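**To:** the swap-and-sort list
**From:** Peninah Kioko
**Subject:** Re: [sort] the table that eats everything

Gitau Kimaro wrote on Tuesday:

> Peninah, you said in July you'd tell us how the kitchen table thing works and then you went quiet. Ours has disappeared again under mail, sponges and half a drugstore. Do you sort on the table or clear it first? And what do you do with the bathroom stuff that ends up there? Also, is anyone still using the Gerken bins or did they all crack like mine did?

Gitau, sorry! I did promise, and then the sink went and the whole week went with it.

So, I sort on the table. I know Zoltirthorpe (the old newsletter, some of you will remember it) used to say you clear every surface before you start, but if I clear the table first I've just moved the mess to a chair and I'll never look at it again. I leave everything where it landed and start with whatever is closest to me. Sponges and bottles, usually, as those breed in my house.

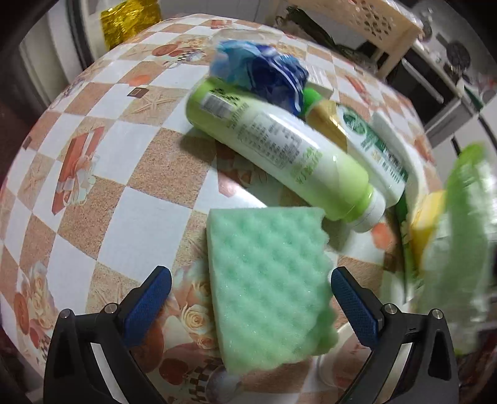
The first round is only for pulling like next to like. No throwing out, no wiping, no reading labels. I give it 26 minutes on the stove timer, a number I got from my aunt and have never questioned. When it rings I get a cup of tea whether I've earned it or not.

Round two is where I get a bowl involved. Any bowl will do, I like a see-through one so I can't pretend I don't know what's in it. Small stuff goes in there: wrappers that still have something in them, odd packets, those foam nets the fruit comes in (I keep a few for packing ornaments, please don't write to me about it). Snacks go back to the kitchen side and anything for washing people goes the other way. Paper cups I toss, unless somebody in the house makes a speech about them.

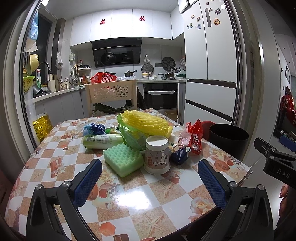

To your bathroom question - hand cream is the one thing I let live in the kitchen. I wash dishes six times a day, it feels like, and if the tube is in another room I won't use it. Soaps and shampoos and the rest get walked back in one trip at the end. One trip! If you do it bottle by bottle you'll find something to fix in the bathroom and the table will still be full at supper.

A few of you asked off-list about the plastic tablecloth. Yes, I'm for it. I had a cotton one for years and every leaky cap left a ring. Wipe-down is so much easier, and a busy pattern hides crumbs until you feel like dealing with them. The only bad part is the shine when the overhead light is on, which makes me think I've missed a wet patch and I go over it twice.
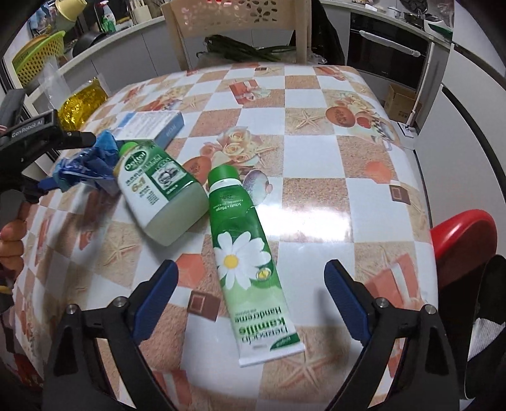 Bags next. I keep shopping bags, but I've gotten strict. They used to live inside each other inside another one behind the door, and my sister claimed there were 249 in there. Now they get flattened and folded in thirds, and if one has a hole it becomes the trash bag for that day. The flimsy see-through ones I don't fold, I just stuff them in a tube box that came with some Flatex shelf liner. Bags come last in the sort because you need them open while you're working, and then all of a sudden the table looks nearly done and you get a second wind. 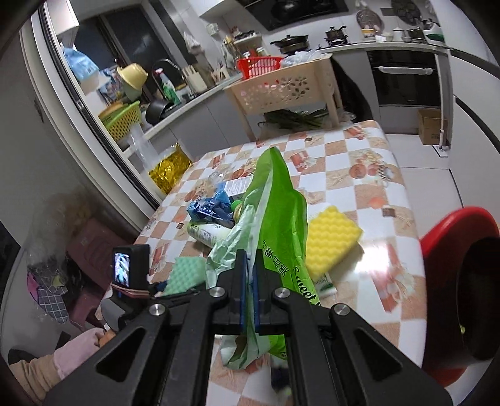

*The green bag, with the sponges and bottles still to go.*

As for the Gerken bins, mine's fine but I never put anything heavy in it. Did yours crack at the handle or along the bottom? Ó Briain down by the bus stop had some sturdier ones the last time I was in, though I didn't look at the price.

Send us a before and after if you try it, and tell me if 26 minutes is too long for your crowd.

Peninah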